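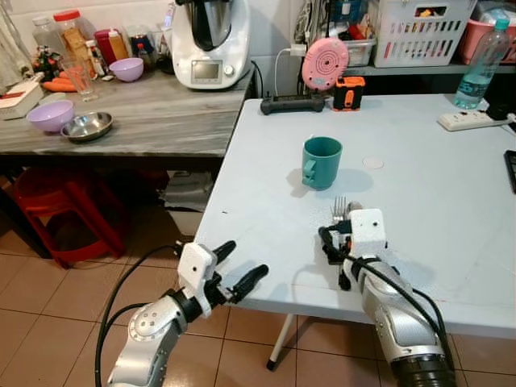

Marness Folding Table Cover, Fitted, White or Grey

Sold by Nasport Home and Hall, Vallville

The Marness is a fitted cover for folding tables of the common rectangular type. It has elastic on all four sides and goes on like a bed sheet goes on a mattress. We have sold it in our shop for some years, mostly to schools, sports clubs and people who have a market stall, and now it can also be ordered from this page.

What it is made of

The top is polyester with a thin coating of PU on the inner face. The coating stops a spilled drink for long enough that you can find a cloth. It is not a waterproof sheet and should not be left outside in the rain overnight. The outer face feels like fabric, so plates do not slide on it as they do on vinyl.

The elastic is sewn inside a folded hem, 7 mm wide. The earlier version had a narrower elastic and some customers told us that it became loose after one summer. Covers with the old elastic have a blue label, covers with the new one have a grey label. We sell only the grey label.

Which size to choose

Please measure your table before you order. Measure the top only, from edge to edge, and also how thick the edge is. Tables which fold in the middle are often a little longer than the number written on the box.

Small: for table tops 1,000 mm long and 60 cm wide
Large: for table tops 2,000 mm long and 75 cm wide

Both sizes accept an edge up to 60 mm thick. If your table is a little smaller than the cover, the elastic will take the difference, but you will see some folds at the corners. If your table is larger, even by a small amount, the cover will jump off when somebody leans on it. In this case please write to us, because the workshop at Fagundes can sew other lengths. It takes longer and the price is different for each one.

Round tables: we do not have a cover for them.

Colours

White, light grey. The dark green is finished and will not return. White looks best in the first season, and light grey is what we would suggest for a kitchen or for anywhere that children paint. The two colours cost the same.

How to put it on

Open the table and lock the legs first. Lay the cover over the top with the label at one short end, underneath. Hook the two corners at this end, then walk to the other end and pull — it should need some strength, especially when the cover is new. Smooth the top with your forearm. With the Large size it is easier with two people, but one person can do it.

You can leave the cover on when you fold the table, if it is a table with a flat one-piece top. For the tables that fold in the middle, take it off. The hinge will bite the fabric and the hole always comes in the same place. We cannot accept these as a return.

Washing

Machine wash at 40 degrees with similar colours. No bleach, also for the white one. Do not put it in the dryer, the heat makes the coating go cloudy and after this it begins to peel. Hang it over a line with the inner face to the outside and it will be dry by evening in normal weather. Ironing is possible on the outer face only, with a cool iron. Most people do not iron it, as the creases leave when the cover is stretched.

Tomato sauce, curry and red cordial should be rinsed in cold water as soon as you can. Candle wax is difficult. Do not use a hot iron with paper to remove it, as you would do with cotton.

Heat

The cover is for cups, plates and serving dishes. A pot directly from the stove will mark it, and the mark is permanent. Use a cork mat or a wooden board.

What is in the packet

One fitted cover, folded, in a paper sleeve. The table is not included, and neither are the clips that you may see in our shop window. The clips are for flat tablecloths and this cover does not need them.

Delivery and collection

We post to all states. Orders made before noon leave the same day, later orders leave on the next working day. You can also collect from the Vallville shop without charge — please wait for our message first, as the Large size is sometimes kept at Fagundes and must be brought over.

Returns

You may return an unwashed cover within 60 days if the size was wrong. Please keep the paper sleeve. We pay the return postage only if the mistake was ours. For a fault in the sewing there is no time limit in the first year, and a photograph of the hem and the label is enough for us to send you another.

See also: Marness bench cover, Marness carry bag for folding tables, replacement leg caps (pack of four)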